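Sorting the ring drawer, part two

15th January 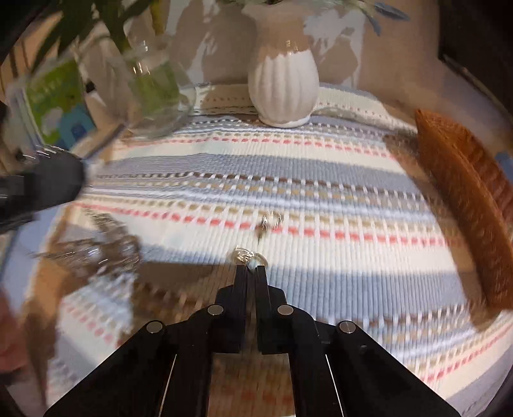
Small silver on the striped mat.

Part one covered necklaces and ended with the Gellus box full. That left the rings and the small charm pieces, which had been in one tin since July. A shared tin is bad storage for silver. The pieces rub against each other, and any charm with a loop on it will find another loop and hook on.

Work surface first. I used a woven cotton mat with a thick rib, cream and pale blue-gray stripes with coral, tan and brown dashes. On bare wood a ring rolls. On ribbed cotton it stays near where it was put down. The disadvantage is that fine points can catch in the weave, so a piece with a dangling charm should be lifted straight up and not dragged.

My sorting rules are simple. Plain rings go in one group, rings with a charm or pendant in another, and anything bent or missing a part in a third. I do not sort by metal at this stage. Tarnish makes that unreliable until the pieces have been wiped.

For wiping I use a dry cotton cloth, and a soft brush for the inside of the loops. No dip. Dips are fast but they also strip the dark finish out of recessed detail, and on a charm that detail is most of what there is to look at.

Storage is an Esell tray with 18 compartments, 246 mm on the long side. It fits the drawer with 3 mm to spare, which is tight but workable – I put a ribbon tab under one end to lift it out. Each charm ring gets its own compartment. Plain rings can go two to a compartment if they are smooth.

I had also considered the Fairclough roll, with a padded bar that the rings slide onto. It holds plain bands well. A hanging charm gets pressed flat against the padding when the roll is closed, and I did not like the angle that put on the jump ring.

Six pieces went into the repair bag, mostly open jump rings. Those need two pairs of flat pliers and a twist sideways, never a pull outward. I will do them in one sitting.

Earrings are next, once the Gendness cards arrive. The old cards have holes too wide for thin posts.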